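Jurgate 7 review: docket tracking for court reporters

Jurgate watches criminal dockets and sends an alert when a filing is added. Version 7 adds a sentence calculator and a plain-text export. I ran it through March on 46 open cases, most of them in federal court, and checked its alerts against the clerk's own listings.

Alerts arrived a median of 40 minutes after a filing posted. Vikley, the service our desk used before, was faster on plea agreements and slower on everything else. Jurgate logged 136 filings in the period and missed two, both sealed motions that were later opened. It doesn't look back at entry numbers it has already skipped.

The calculator takes the prison term in months, credit for time served and any supervised release. Consecutive counts are added correctly. Concurrent counts have to be marked by hand, and the setting resets if the case is reassigned to another judge.

Search is exact match only. A defendant listed under two spellings needs two watches.

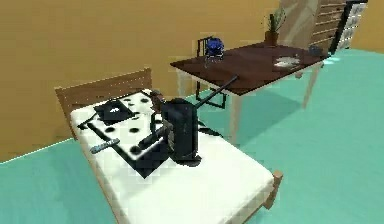
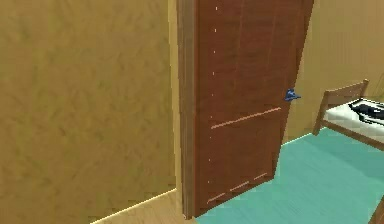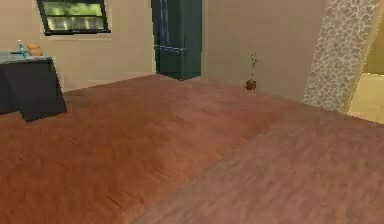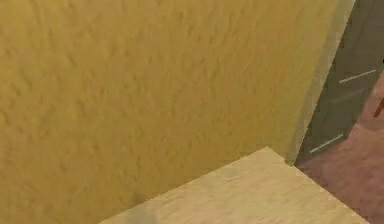
By Lucinda Marchetti
Editing: Wing-yan Hsueh

Export files open cleanly in a spreadsheet, but the time zone is left out of the time column. Small desks with one court to cover can stay with free email notices. For several districts, Jurgate is worth the fee once the skipped-entry fault is fixed.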